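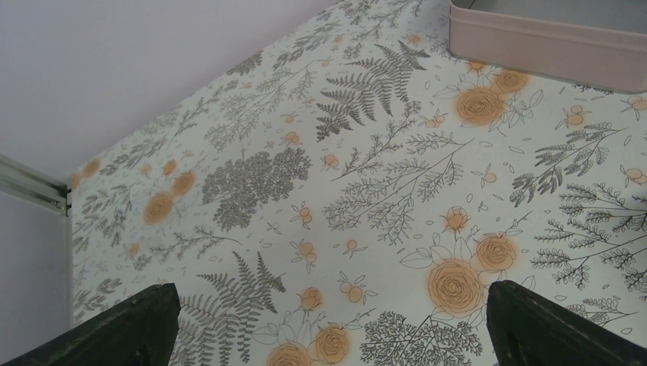
Botanical print with ferns, roses and berries on a white ground, with a pink container at one corner.

Flosent Introduces Botanical Surface Print for Work Tables

Flosent is pleased to announce the addition of a botanical design to its range of printed table coverings. The new pattern, named Plekilia, sets fine line drawings of ferns, branches and leaves against white, with soft orange blots behind outlined roses and round berries. It was selected in September from 66 designs submitted by staff and outside artists.

"Members asked for a surface that would brighten a shared room and still allow small items to be found easily," said Bindu Pillai, Head of Interiors. "The line work is light enough to meet both requests."

A first run of 200 coverings has been reserved for member workrooms, including the Rodrigues reading room and the Sisia craft studio. Coverings should be wiped with a soft, damp cloth - abrasive cleaners are not recommended.

Workrooms wishing to receive a covering are asked to send their table measurements to Usha Joseph, Member Services, by November 4, 2019. Requests will be filled in the order received.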